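Workshop notebook, textile room
Wednesday, October 23, 2024

Sorting day! I have been looking forward to this one since August, when the donation bags started stacking up by the door. Maximiliano took the heavy stuff (denim, canvas, the upholstery offcuts from Gallardo) and I kept the soft things at the table for myself, because I am selfish and they are nicer to handle.

What we want out of this: fabric for the felting and rag rug class, sorted by how it behaves, with color coming second. Last time we went by color first and ended up with a lovely red pile in which half the pieces pilled and the other half frayed as soon as you looked at them. So this time it's stretch, then edge, then color.

Stretch test
Fold double, pinch, pull across the grain, let go. If it snaps back it goes to braiding. If it stays long and sulky it goes to weaving strips. I did this with everything on top of the first bag and it goes fast once your hands get the idea. The ribbed pieces are a joy. They open up like an accordion and close again, and you can feel right away if the fiber is tired. Maximiliano thinks we should write down a number for the stretch. I think a number is overkill for rag rugs but I let him draw a scale on the back of the Zadow order sheet, so it exists now. Please don't throw that sheet out, the dye order is on the front.

Edge test
Snip a corner, rub it between thumb and finger, look at what comes off. Knits curl, wovens shed. Anything that sheds badly gets cut wide, with a generous fold. I marked those with a safety pin in the corner.

Reminder to self: the good shears are for fabric ONLY. Somebody has been at cardboard with them. They drag at the tip now and I had to swap to the old Vetau pair, which are heavy but still bite all the way down.

Weights
The old recipe card says 600 g of stripped fabric for the small round rug and I have never believed it. Weighed the finished sample that hangs by the window: 500 g, and that is with the backing on! So I am correcting the card. For the chair pad we used 265 g last time, and that one came out a bit mean at the rim, so go up a little if the fabric is thin.

Maximiliano wants to try three strands of mixed thickness in one braid. I was doubtful, then he did a hand's length of it over coffee and it looks fantastic, sort of lumpy and alive. We are doing a whole one. I would like the fat strand in gray and the thin ones in something warm.

Color, finally
Now the fun part. A soft slate gray against a dusty rose is so good that I want to plan a rug around it. The gray goes almost charcoal down in the creases, so in a braid it will do its own shading with no help from us. Brick red is harder. On its own it is gorgeous, next to the pinker tones it can go a bit brown, so I would keep it for the center coil and let the pale wood of the floor set it off.

Gray rib over the pink, and the red on the table with the clear bins behind:

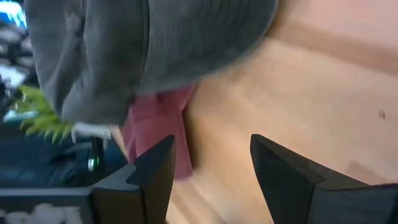
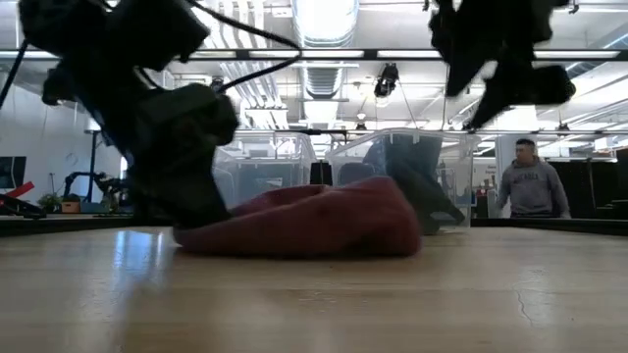

Bins and labels
Clear bins win. I was for the baskets because they look better on the shelf, but you have to dig in a basket and in a clear bin you can just see what is left. Labels go on the short side, in pencil on masking tape: behavior first, color after it. "Braid / gray." "Weave / red." No cute names this time (I am looking at you, "misc. fluff").

The Jastlow tape does not stick to the lids. It does fine on the walls.

Don't press the cloth down to get more in. Creases set if they sit for weeks and then we have to steam every single strip before braiding. Loose mounds, lid on top, done.

Still to do
Second bag, all of it.
Wash anything that smells of cupboard. Cold, with the other grays, no softener.
Sharpen the good shears, or send them out.
Ask Gallardo if they have any more of the thick offcuts, the last lot was perfect for backing.
Start the mixed braid. I have first dibs on the gray rib!
New recipe card for the round rug, with the corrected weight, and cross out the old one so it stops coming back.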